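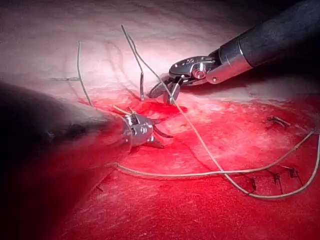

Suturing practice, week three. I'm still leaving my thread too long. Pale beige on red tissue is easy enough to follow, but with several strands lying across the field and one looping back up the right side, it's hard to keep track of which one to pull.

Selma Vukadinović told me to cut it shorter before I start. Tried that tonight and my knots sat flatter.

37 minutes for the whole row. In November it was more than 103.

Next up: the same row, left hand leading.

Filed under: Training log, Suturing

Recent posts
Needle angles, again
Notes from the Kurnholm course
Which thread I use

Contact | © Wichai Jaidee | Back to top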